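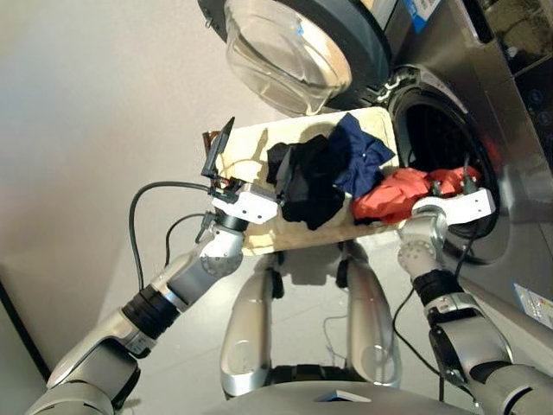 图1　装衣任务，头部视角。两只夹爪分别夹住容器的左右两端，容器停在滚筒口前。

第三讲　示教数据的采集：我们究竟采到了什么

本讲对应的材料是 Tongate 数据集的洗衣机部分。阅读任务见文末，请在讨论课之前完成。

一、先看一个数字

Tongate 的说明文档写着，洗衣机装衣任务共采集 466 条示教。这个数字在各种汇报里出现得很勤，我建议大家第一次看到它时先不要记，先问三件事：一条算什么？谁来判定一条是好的？这些条之间有多大差别？

说明文档对第一个问题的回答是“从操作员按下开始到按下结束”。那么中途衣物滑落、捡起再放，算一条还是两条？文档没有写。我去问过负责采集的 Murdo Aitken，他的回答是看当班的人怎么按。也就是说，这个总数在一定程度上是操作员按键习惯的函数。数据本身未必因此作废，可是拿它去和别的数据集比大小，意义很有限。

其中 116 条后来被标为不可用。剔除理由一栏多数只填了“质量”。请在这个词下面画线，后面还要回来谈。

二、任务的定义比任务本身难

图1这一类数据，标注里的任务描述是“把衣物放进洗衣机”。同学们可以试着把它写成能判对错的条件：

衣物全部越过门封圈？那么袖口搭在封圈上怎么办。
容器里不再有衣物？那么掉在地上的也满足。
操作员认为完成？这是目前实际使用的标准。

再看图1里的那件橙红色衣物，它在容器右端，有一部分已经伸到滚筒口的边沿上。黑色的和藏蓝色的还在容器里，彼此叠着一点。如果标注体系里只有“容器内”和“滚筒内”两种状态，橙红色这件该归哪边？我让三位标注员各自独立标过这类画面，分歧恰好集中在这里。而策略最需要学会处理的，恐怕也是这一段。

Dernero 组的做法是加一个“过渡”标签。听起来合理，但过渡从哪一帧开始，又要有人来定，分歧只是换了个地方。我不反对加标签，我反对加了标签之后就宣布歧义已经解决。

三、两只手的问题

双臂任务常被用来说明遥操作采集的价值：轨迹难以手工编写，人来做却很自然。前半句我同意。后半句请谨慎。操作员通过主手控制机器人时，感觉不到布料的张力，只能靠看。所以采到的动作里混着大量“确认一下”的停顿，以及不少为了看清楚才做的绕行。 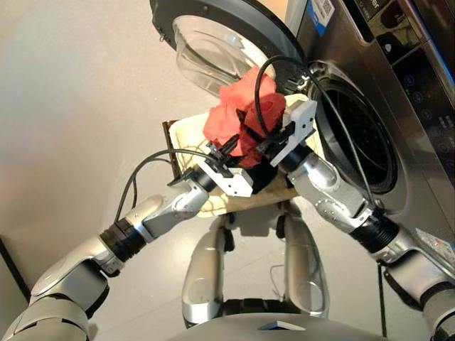 图2　同一任务的头部视角。橙红色的布团在两只夹爪之间，下方垂着一件黑色织物。

请对照图2考虑下面的问题。模仿学习的目标函数把每一步动作都当作正确答案。单看这一帧，能不能判断操作员是打算把橙红色和黑色的两件一起送进去，还是只想送一件，另一件是顺带的？我认为不能。往前往后看若干秒也许可以，可是很多策略的输入窗口没有那么长。

这就引出一个在论文里经常被略过的区别：

动作记录：关节到了哪里，夹爪开合多少。
意图记录：操作员当时想达到什么局面。

Tongate 只有前者。有人主张意图可以从动作里恢复，理由是数据足够多。我没有见过哪份报告说明“足够多”是多少，也没有见过在布料任务上令人信服的验证。课上欢迎反驳，请带着具体的实验来。

顺便说一下深色衣物。图2的滚筒内部很暗，黑色织物如果再往里去一些，头部相机还能分辨多少，值得怀疑。采集计划里有一条“衣物颜色应多样”，但颜色多样只保证了衣物之间有差别，没有保证衣物和背景之间有差别。做数据统计的同学请不要只画颜色直方图。

四、腕部视角能补多少
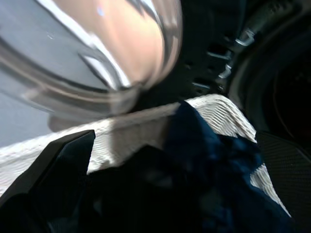 Carnby，10月

采集组在当月的工作记录里写道，增加腕部相机以后“遮挡问题基本解决”。我把这句话原样抄在这里，因为它很适合作为练习材料。

腕部画面确实给出了头部视角没有的东西。上面这一帧里，白色毛巾的织纹相当清楚，棱线一道一道的，右上部分受光处尤其明显；藏蓝色的布料压在毛巾前面，两者的边界也看得出来。如果任务是区分两种布料，这样的近景很有用。

代价也在同一帧里。左上方一大块是玻璃门，带着弧形的高光，中间还有一片偏暖的橙色。这片颜色是反射来的还是透过来的，我看不出，也不指望网络能凭空看出。藏蓝色布料的褶皱里有很多地方几乎是黑的，左下角夹爪手指的下半部分就没入这片暗处。手指与布料到底有没有接触，从画面上很难下结论。而接触与否，正是腕部相机被寄予厚望的那件事。

所以“基本解决”应当改写成可以检验的句子，比如：在某类布料、某种照明下，接触时刻的人工标注一致率从多少提高到多少。工作记录里没有这样的数。我向采集组要过，得到的答复是主观感觉好了很多。主观感觉可以作为继续试验的理由，写进结论就不合适了。

还有一个实际问题：几路相机的时间对齐。头部与腕部如果存在延迟，布料这样变形快的对象会首先受影响。刚性物体晚几帧通常看不出，布可能已经换了一个形状。检查对齐的时候，请挑衣物正在动的片段，静止片段怎么查都是对的。

五、成功率与剔除

回到“质量”这个词。被剔除的数据里，据我抽看的部分，至少混着以下几种情况：

操作员按错键，片段不完整；
衣物掉落后放弃；
做完了，但花的时间长；
做完了，但“看起来不好看”。

前一种应该剔。第二种是否剔，取决于你打算让策略学什么，如果一条失败都不留，策略就没有机会见到失败之后的局面。后两种我认为不应该剔，至少不应该和前两种用同一个理由剔。把慢的、难看的都去掉，剩下的分布会偏向那些本来就好抓的初始摆放，之后测出的成功率也会跟着好看。

Pollock 的复核报告提出保留全部原始数据，另发一份筛选清单，由使用者自己决定。这个办法不新鲜，也多花存储，但它让后来的人可以重做筛选。我倾向于支持，保留意见只有一点：清单必须写明每一条由谁、按哪一条规则剔掉。光有一串编号，等于把黑箱换了个位置。

另外请注意场地的单一性。同一台洗衣机，同一扇门，同样的地面和墙面，示教再多，也只说明在这个角落里能做成什么。有人会说可以靠图像增强来补。增强改得了亮度和颜色，改不了门铰链在哪一边，也改不了封圈的深浅。换一台机器重新采集很贵，所以大家不愿意做；贵不贵和需不需要是两个问题，报告里最好分开写。

六、课前任务

1. 从 Tongate 的洗衣机部分任取五条，不看标注，自己写下每条的起点、终点和“衣物进入滚筒”的时刻。和同组的人对比，记录分歧，不要急着统一。

2. 为装衣任务写一个不超过一页的成功判据。写完交给另一组，请他们专门找一个满足你的判据但明显没做成的情形。

3. 选一条你认为应当剔除的数据，写出理由。理由里不得出现“质量”“异常”“不佳”等词。

4. 选做。比较同一时刻的头部画面与腕部画面，列出只有一方能回答的问题，再列出两方都回答不了的问题。第二张清单通常交得很短，请多花一点时间在它上面。

讨论课上先讲第2题，各组带纸质稿。第3题的理由会匿名贴在墙上互评。数据下载账号向助教索取，打不开压缩包的同学请先核对文件大小再来问。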